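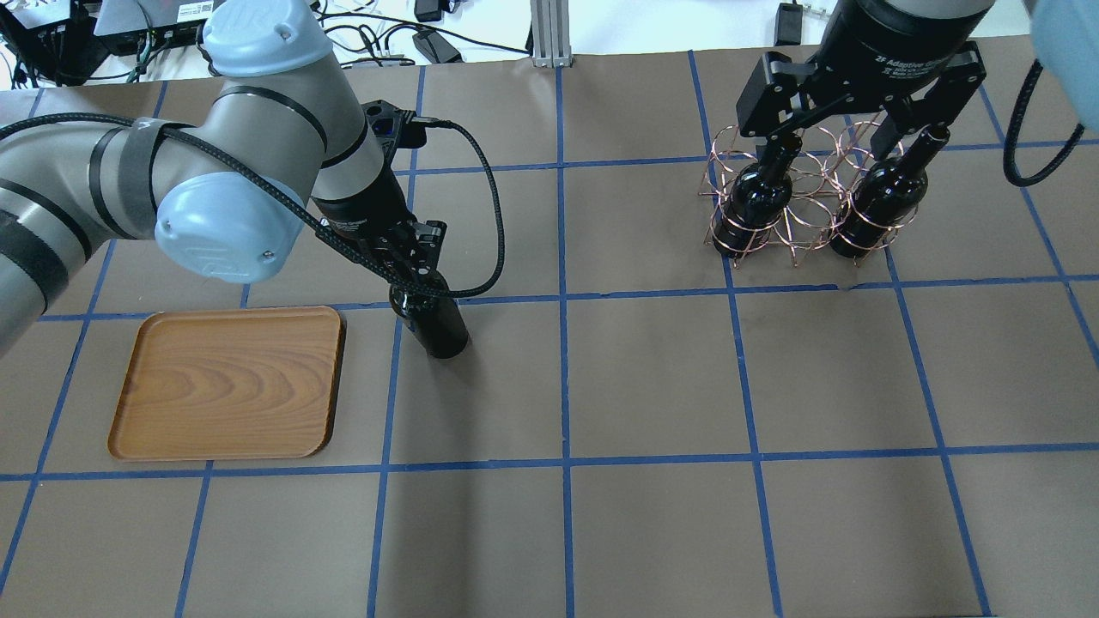 Bench notes: the two-arm cell

The two-arm cell in the back bay at Skilby has reached the point where it does the same thing twice in a row, so the members who have been asking about it can have a proper write-up. It covers the table, the cabling, the grippers, the calibration and the first real task, which is moving wine bottles between a wooden tray and a copper wire rack. Code and drawings are in the Haldane folder on the workshop drive.

The arms came to us without a controller, mounts or any documentation worth keeping. Gregor Aitken rebuilt the joint wiring over the winter and had both arms moving under their own power in February. Everything since then has been mounting, calibration and software.

Table surface

The top is covered in brown paper with a grid of blue tape. The paper cuts glare, which had been the largest source of error in the overhead tracking when we ran on the bare top. It also gets replaced when it tears, and it does tear, mostly where someone has driven a fingertip into it.

The tape grid is for people. The software does not use it. When Morven Moncrieff writes in the log that the tray was one cell too far left, anyone can put the tray back where it was and rerun the trial. Before the tape went down we were describing positions in words and getting them wrong. Objects do not need to line up with the grid exactly, and a tray that overlaps the lines is fine as long as the log says which cell it is mostly in.

Lay the tape under light tension only. Stretched tape creeps back overnight and lifts at the ends. If you find a lifted end, cut it and patch it. Do not pull the whole line up, as it takes the face of the paper with it.

Cabling

Most of the stoppages over the summer were cable stoppages. The arm cable is now a braided black run that loops from the shoulder and follows the forearm to the wrist, held with black straps. Two things matter here and both were learned by breaking connectors.

First, the loop at the shoulder has to stay loose. It looks untidy and people keep wanting to shorten it. With the loop shortened, the wrist reaches the end of its travel on the cable before it reaches the end of its travel on the joint, and the connector takes the load.

Second, straps go on the links and never across a joint. If you remove a strap to get at something, run the joint through its full range by hand, powered down, before you tighten the strap again. Finlay Kerr has written the strap positions up on the sheet inside the cabinet door.

The floor behind the table is still a mess. The network switch, the power bricks and the loose cable runs are all on the floor, and they should be on a shelf. Noémie Lecomte has cut extrusion for one. Until it is up, please walk around the far side of the bench, and do not unplug a brick to free a socket. The last time that happened the arm controllers came back up with different addresses and we lost an evening to it.

Grippers

Both arms carry black grippers. The one on the right is a two-finger unit with "2F Adaptive Gripper" printed on the body. Finger position and grip force are set in the task file for each object, and the defaults at the top of the file are for foam blocks. Do not run a bottle on the foam settings. It will be picked up, and then it will rotate in the fingers as soon as the wrist tilts.

Bottle necks are an awkward thing to hold. The mass is a long way from the fingers, so a small error in finger angle turns into a large swing at the base. The glass is also smooth, and we have seen slip at forces that held a foam block without trouble. What has worked is a slower close, a short dwell with no wrist motion, and then a lift straight up before any tilt is commanded. The dwell is a single parameter called settle. Leave it alone unless you are testing it specifically.

Fingertip wear is visible after long sessions. Check the tips before you start and wipe them with a damp cloth. Alcohol has been tried and it left the tips slick for the rest of the session.

Calibration

Each arm is calibrated to the table separately, then the two are calibrated to each other by touching a common pin. The pin procedure is slow. Allow 8 minutes if you have done it before and a good deal more if you have not. It has to be redone after any of the following: a mount bolt is loosened, the table is moved, a gripper is removed, or the paper is replaced.

The last item gets questions. New paper changes the surface height by very little, but the put-down motion on the tray depends on contact, and a small height error means the bottle is released slightly above the wood or pushed slightly into it. Pushed is worse. The arm will lean on the bottle until the force limit trips, and the bottle then rolls out from under the fingers when they open.

Do not calibrate with the heater running. The bench is close to the duct and the extrusion moves enough to show in the residuals.

The bottle task

We wanted a task that needed both arms, used ordinary household objects and had a clear pass or fail. Moving bottles between tray and rack meets that. The rack is copper wire bent into interlocking loops, and a bottle has to go into its loop without dragging the rack across the table. The tray has rounded corners and a raised rim, and the rim is the difficult part. A bottle brought in too low catches it.

Control is shared at present. An operator drives the arms for the approach and the software takes over for the grasp and release. Every run is recorded, including the failures, which are tagged by the operator before the next run starts. We have 518 runs on file that are complete and correctly tagged. A larger number exist that are missing a tag or have a dropped stream, and these are kept in a separate directory called quarantine. Please do not move files out of quarantine without talking to Morven first.

The most common failure tag is "rack moved". The rack is light and the wire flexes, so a bottle that touches a loop on the way out drags everything with it. Placing the right gripper over the rack with the fingers down alongside the necks has been useful as a starting pose, as it leaves only a short closing motion for that arm while the other is busy. It does limit how far the left arm can come across. The keep-out volume between the arms is set generously and will stop both of them if either one enters it. If you get a stop with nothing apparently touching, look there first.

The second most common tag is "bottle rotated", covered in the gripper section.

Clamping the rack has been suggested several times. We have left it free on purpose. With the rack clamped, a bad extraction looks the same as a good one in the pass or fail column, and the bad ones are what we are trying to get rid of. Anyone who wants to try a clamped set for comparison is welcome to, in a separate directory with its own log.

Glass and safety

The bottles we use are empty and stay empty. Eye protection is required at the bench when the arms are enabled, including for people who are only watching. One operator holds the stop button and does nothing else. If a bottle breaks, stop the arms, cut power at the wall and sweep before reaching into the cell. Fragments travel farther along the paper than you would expect and collect against the edges of the tape.

Do not try to catch a bottle. Let it drop.

Power and load

The supply feeding the arms is rated at 2700 watts and shares its circuit with the dust extractor. They should not be run together. The breaker has held so far when they were, but the voltage sag on extractor start-up is enough to fault the wrist drives, and a faulted wrist goes limp with whatever it is holding. The extractor now has a tag on its switch. Look for the tag before you use it, and ask at the bench if the arms are enabled.

Outstanding work

Shelf for the floor equipment, as above (Noémie).

Second set of fingertips for each gripper, cut from the softer sheet. Ekton have quoted for the material and we are waiting on a delivery date.

A rewrite of the tagging screen so that a run cannot be started while the last one is untagged (Morven).

Replacement for the wrist loop on the right arm. The coiled cable is serviceable but hangs lower than it should, and it needs a retaining strap on the link above (Gregor).

A decision on whether the Hudby group can have bench time for their drawer task. They have asked for 4 evenings. Their task needs the paper off, so it means a full recalibration before and after, and they have agreed to do both.

Bench session

There is an open session on 10th October. Lewis Matheson will run the calibration from the start for anyone who wants to be signed off as an operator. Read the task file beforehand, at least as far as the end of the gripper settings, and bring your own eye protection if you have it. The loan pairs are scratched.

Sign-off covers the bottle task only. It does not cover changes to the force limits, the keep-out volume or the drive parameters, which go through Gregor and are logged on the sheet by the cabinet.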